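Review: the Komlow Mood Journal, paper edition, after one summer of use

I bought the Komlow journal in June, with my own money, and I have now filled it up to the last pages. People who read my reviews know that I am mostly interested in tools for people with low mood and anxiety, and that I am not a doctor. I have had two long depressions in my adult life, and between them I have kept records of many kinds: apps, wall calendars, a spreadsheet that my sister made for me. So I came to this book with some experience and also with some tiredness.

Komlow is a small publisher. The journal is a thick book with a soft gray cover, and it opens flat on the desk, which I was glad for, as I am left-handed and most bound books fight with my wrist. The paper takes a fountain pen well enough. With a very wet pen the ink shows a little on the other side.

What you do each day

Every day has one page. In the morning you fill in your sleep and one line called "What I expect from today." In the evening you rate your mood from zero to 10, you mark your energy on a separate line, and you write what you did in the day in a simple table. At the bottom is a box with the title "Compare," where you look back at the morning sentence and write if the day was like you expected.

I must say that the Compare box is the best part of the book. When I am low, I expect bad things with great certainty, and then in the evening I forget that I expected them. In this book my own handwriting was waiting for me. On one page in July I wrote in the morning, "I will not be able to speak at the meeting," and in the evening I wrote that I spoke for a long time and even interrupted somebody. I would not have remembered this by the weekend.

My friend Naheed Bukhari, who worked for many years as a counselor at a student clinic, looked through the empty pages before I started. She told me that the idea of writing down a prediction and checking it later is an old one in cognitive therapy, and that Komlow has only given it a nice place on the page. She did not mean this as criticism. She liked also that energy and mood are separate, because her students often mixed them up and thought they were sad when they had simply not eaten or slept. 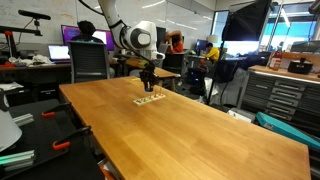

The scale is where I start to have complaints. Zero is described as "the worst I have ever felt" and 10 as "the best I have ever felt." For a person who has been seriously ill, the lowest point is very far down, and so all my ordinary bad days became a four or a five. If you look at my August only by the numbers, you will think I had a comfortable month. I did not. It was the month when I stopped answering messages and ate cereal for dinner. A scale that asked about the last few weeks, and not about the whole life, would have shown it better. After some time I started to write a small plus or minus next to the number, and this helped me, but it should not be the reader's job to repair the scale.

The second complaint is about the monthly summary. At the end of each month there are two pages where you copy all your daily numbers to a graph. The squares of the graph are very small, and the lines are printed in a light green that I could not see by my lamp in the evening. I did June with care, July with less care, and I did not finish August. I wonder how many people finish it. The book also puts a short text beside the graph, with advice such as "Look for your patterns!" and it does not explain what a pattern is or how long you must look before you can believe in one. One bad Tuesday is not a pattern. I had three bad ones in a row and began to be afraid of the next, and I think a few calm sentences on this matter would be useful to many readers.

About the words used

I read the introduction twice. It is written in a friendly way, and mostly I trust it. It says clearly that the journal does not diagnose anything and does not replace treatment, and this is on the first page, in normal size. Good. But later, in the chapter about anxiety, the authors write about "clearing" the anxiety, as if it were a sink. I am sensitive to this kind of language, perhaps too much. When I could not clear mine, I felt for some days that I was using the book wrongly.

There is also a page for difficult moments, where you write the names and numbers of people you can call. This is a sensible page and I filled it on the first evening. I would only wish that it were at the front or on the inside of the cover. It is in the middle, after a section about gratitude, and a person who needs it quickly will not be patient with the table of contents. I put a paper clip there.

Showing it to a professional

In September I took the book to my appointment. My psychiatrist had a short time, as always, and I was curious if he would find anything in it. He turned the pages rather fast and stopped at the sleep lines. He asked me about a week in July when I wrote that I slept very little and felt wonderful. We talked about that week for most of the appointment, and I had planned to talk about something else completely. I count this for the journal. I would never have mentioned the sleep myself, because I did not see it as a problem.

He did not look at the graphs. He told me that a few honest lines for each day are more useful to him than a nice curve, and that if I miss some days I should leave them empty and not fill them in later from memory. The introduction of the journal says the opposite. It encourages you to "catch up" on Sunday. I follow him and not the book.

Compared with other things I have used

Before this I used the Brikudel app for most of a year. Brikudel is faster, and it reminds you in the evening with a sound. It also draws the graph for you, so you do not need good eyes. What I did not like is that I had to pick my feelings from a list of faces, and that after a low score it offered me a breathing exercise every time, also when I was only bored. With paper I write less often, but I write what I mean.

Price and value

It is not cheap for a notebook. You can make almost the same thing yourself with a ruler and a plain notebook, and if money is short I would tell you to do that, and to copy the Compare box. What you pay for is that somebody has drawn the lines already. On a low day I do not draw lines, so for me it was worth it. One book lasts a bit more than three months, and this should be printed more clearly on the package, because I believed I was buying a half year.

Who should buy it

I would recommend it to a person who is in treatment or waiting for treatment and who likes to write by hand. I would be careful with it if you are the type who checks yourself all day long. My cousin, who has health anxiety, tried a few pages and began to rate her mood every hour in the margins. Her therapist asked her to stop, and she gave me the book back.

I have ordered a second one. I will skip the graphs this time, and I will move the paper clip to the new book on the first evening.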